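Buttonhole

A buttonhole is a reinforced opening in fabric that lets a button pass through, holding one piece of cloth to another. Most buttonholes are straight slits with the raw edges covered by thread, though some are finished with strips of fabric, leather or cord. They are found on shirts, coats, trousers, bedding, bags and upholstery covers.

The word is also used in British English for a flower worn on the lapel, called a boutonniere in the United States. This article deals with the opening in the cloth.

History

Buttons are much older than buttonholes. Early buttons were often sewn on as ornament, or were fastened through loops of cord or thread. Fitted clothing became common in Europe in the later Middle Ages, and with it came the row of cut and stitched holes down the front of a garment or along the forearm.

For several centuries all buttonholes were made by hand. In tailoring shops the work was often given to one person, who did little else. Machines that could stitch a buttonhole came into use in the second half of the nineteenth century, and factory-made shirts and coats became cheaper as a result. Home sewing machines with a zigzag stitch brought machine buttonholes into ordinary households in the twentieth century.

Parts

A standard worked buttonhole has a slit, two long sides covered in close stitching, and two ends. The stitched sides are sometimes called beads or legs. The ends are closed with a short bar of stitches, known as a bar tack, or with a fan of stitches spread around the end of the slit. The end where the button rests when the garment is closed takes the most strain.

Behind the fabric there is usually a layer of interfacing. On shirts this is a light woven or fused cloth running the full length of the front band. On coats it may be canvas.

Types

The straight buttonhole, also called the shirt buttonhole, has parallel sides and a bar at each end. It suits thin and medium fabrics and flat buttons.

The keyhole buttonhole has a round opening at one end. The round part leaves room for the shank of the button, so the cloth lies flat around it. It is used on coats, jackets and jeans, and is often worked over a thin cord called gimp, which raises the edge and keeps it from stretching.

The bound buttonhole has no thread showing on its edges. Two narrow lips of fabric are set into a small rectangular opening and meet in the middle. It is common on women's coats and suits, and must be made before the facing is attached.

The corded buttonhole is a machine buttonhole stitched over one or two strands of heavy thread. It is mostly used on knits.

The in-seam buttonhole is a gap left in a seam, with the stitching secured at both ends of the gap.
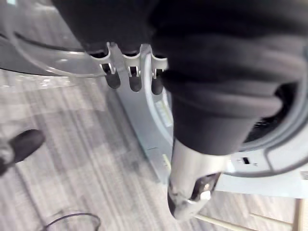
How long should a buttonhole be?

For a flat button, the opening is usually the width of the button plus its thickness. A domed or ball-shaped button needs more. The usual way to find the length is to wrap a strip of paper around the widest part of the button, pinch it closed, and measure half of the loop. A test hole on a scrap of the same fabric, with the same interfacing, is made before the garment itself is cut.

Direction and placement

Buttonholes may run across the garment or up and down. Horizontal holes stay closed better under strain, as the button pulls against the end of the slit and stays put. They are used on coats, cuffs, waistbands and shirt collars. Vertical holes are used on narrow bands, such as the front of a dress shirt, where a horizontal hole would take up too much of the width.

A horizontal hole normally begins slightly past the center front line, toward the edge of the garment, so that the button comes to rest on the line itself. A vertical hole is placed directly on the line.

Spacing is set by the points of greatest strain. On a fitted shirt or jacket, one buttonhole is placed level with the fullest part of the chest and another at or close to the waist. The rest are spaced evenly between and beyond them. By custom, men's garments in Europe and North America have the buttonholes on the left front and women's garments have them on the right. Several explanations for the difference have been offered, and none has been generally accepted.

Making by hand

In hand work the slit is cut first. The edges are overcast with small slanting stitches to keep them from fraying, and a strand of gimp may be laid along them. The buttonhole stitch is then worked from one end to the other. Each stitch forms a small knot, or purl, on the cut edge, and these knots protect the cloth from wear. Silk twist is the traditional thread for tailored coats. Cotton or polyester thread is more usual on shirts.

In her sewing manual Edges and Openings, Ustyna Tkachuk recommends that beginners use waxed thread in a single length of 36 inches for a coat buttonhole, as joining a new thread partway along leaves a visible bump. Booker Lindgren, writing on tailoring, prefers a shorter thread and accepts the join – he notes that a long thread frays as it is pulled through heavy wool.

Making by machine

A home sewing machine makes a buttonhole with two rows of narrow zigzag stitching and a wider zigzag at each end. Older machines require the user to turn a dial for each step. Later ones stitch the whole hole in one operation and take the length from a button placed in the presser foot. The slit is cut afterward with a seam ripper, small scissors or a buttonhole chisel. A pin set across each end keeps the blade from going through the bar tack.

Factory machines cut and sew in one cycle. Some cut before sewing, which gives a cleaner edge because the thread covers the raw fabric. Others cut after sewing, which allows a faulty hole to be unpicked but leaves loose fibers along the slit.

Wear and repair

The most common fault is fraying at the edge, followed by stretching and by tearing at the end. A frayed hole can be worked over by hand with matching thread. A stretched one can be shortened with a few stitches at the end away from the strain. If the fabric itself has torn, a small patch is fused or sewn behind it and the hole is stitched again through both layers.

Lapel buttonhole

Many jackets have a single buttonhole on the left lapel. It is left over from coats that could be buttoned up to the neck, and on some jackets it is stitched but not cut open. A small thread loop is sometimes sewn behind the lapel to hold the stem of a flower.

See also

Boutonniere
Button
Frog (fastening)
Interfacing
Zipper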